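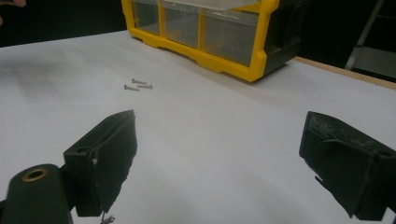
Small silver screws on a white bench – keep, bin or learn to love them?
Last updated: Friday, 7 pm

benchmonkey_chau
Posting in General Workshop because there's no section for housekeeping.

I've moved to a big white work table after years on a scarred bit of chipboard. The idea was that I'd see what I dropped. I do see it. I see all of it, all the time, and it's mostly small silver screws that I put down loose "for a second" and then work around for a week. On the old bench they'd have had the decency to disappear.

Two questions. Does anyone have a way of dealing with screws in the middle of a job that doesn't involve getting up? And what do you do with the ones left at the end, when the thing is back together and you've still got 3 sitting there looking at you?

Chiến

flathead_fred
If there are 3 left over, the thing is not back together.

benchmonkey_chau
It works fine.

flathead_fred
So did my dryer.

jytteb
Magnetic dish. The shallow stainless ones, any auto shop. Put it on your left if you're right-handed so the driver isn't waving over it. Mine has lived in the same spot so long there's a ring on the table.

Leftovers: I have a jar. Everybody has a jar. The jar is where screws go to be safe from ever being used again, but I'd feel like a criminal throwing them out.

Jytte Bach

Tasman_Dave
Magnetic dish is fine until everything you own is magnetised and your nice little screws clump together like wet rice. Also does nothing whatsoever for brass or decent stainless. I gave mine to my brother-in-law and he thanked me, so that shows you how much he uses it.

I use a muffin tin. One hole per stage of the job, go round clockwise, come back anticlockwise. Got it at an op shop, and yes, I did ask before using the one in the kitchen. The second time.

jytteb
Dave, a muffin tin is the size of the job I'm doing.

Tasman_Dave
Mini muffin tin.

pilothole
White table is your problem, for what it's worth. Silver on matte white under a bright light is lousy contrast. You can see there's a screw there but try telling which way the head's pointing, or whether it's cross or hex. I cut a piece of dark green felt to go in the middle of mine and the difference was immediate. Screws don't roll on felt either. It does collect fluff, and everything I assemble now has a bit of fluff in it, which I've decided is my signature.

flathead_fred
Disagree with all of that. Felt eats small screws. They go in head first and you find them with your forearm. White table, hard surface, lamp off to one side and not overhead. Then every screw throws a bit of a shadow and you can read it from across the room.

pilothole
My lamp is clamped to a shelf. It's a ceiling light by any other name.

flathead_fred
Then I can see why you needed felt.

benchmonkey_chau
Tried the lamp thing just now with the table as it was. Fred's right about the shadows, which I'm sure he'll be gracious about. The far left of my table is always gloomy though, so anything that rolls that way is gone until daylight.

I do have a Zekby drawer unit, the one with 30 little clear drawers. I filled 7 of them properly, with labels, over one very optimistic weekend in April. The rest are "misc". There's a drawer labelled "misc (small)" and a drawer labelled "small (misc)" and I couldn't tell you what I was thinking.

jytteb
I could. You were thinking "I'll sort this later".

nonna_of_bolts
Hello all, long-time reader. I repair sewing machines and toasters for half the street and here is what I do.

During the job: draw the thing on a sheet of paper, rough as you like, and poke each screw through the paper where it came from. They stand up by themselves. If one's longer than the others you notice it straight away, and when the phone rings you can walk off and come back after lunch. Costs nothing. The cat can still ruin it, but the cat can ruin a muffin tin too.

After the job: an envelope with the name of the machine on it. If the machine hasn't complained in a year the envelope goes into the jar. I've had to open an envelope again more often than I'd like to admit, so please don't tip them straight in.

Tasman_Dave
Paper's good. I'd use cardboard, a cereal box, so it doesn't flop when you shift it.

nonna_of_bolts
Cereal box for the big ones, yes. The tiny ones won't go through without a pin first and then you've got a pin on the table as well.

pilothole
Has anyone bought one of those Nutport trays with the printed grid? Nearly $50 here with postage and I can't decide if it's a tool or a placemat.

Tasman_Dave
Placemat. My neighbour has the Parska one, same idea with a lip around the edge. The lip's the only part worth paying for, and you can get a lip on a baking tray.

flathead_fred
We've now furnished this man's workshop entirely from a bakery.

jytteb
I've got the Nutport and I like it. The grid's wipeable, so you can write in the squares with a whiteboard marker. It's also white, so Fred can bring his lamp over. I wouldn't buy it again at full price. I got mine in a swap for a bench vice I couldn't lift.

benchmonkey_chau
Going with the cereal box for the next job, and an envelope for the current strays. I'll look at the dish if I see one going cheap.

Fred, before you ask, I took the bottom cover off again last night. There are empty holes. There are more empty holes than there are screws.

flathead_fred
How many more?

benchmonkey_chau
I'm checking the floor on the gloomy side.

nonna_of_bolts
Try your trouser cuffs, love. And a stocking over the vacuum nozzle before you do the rug.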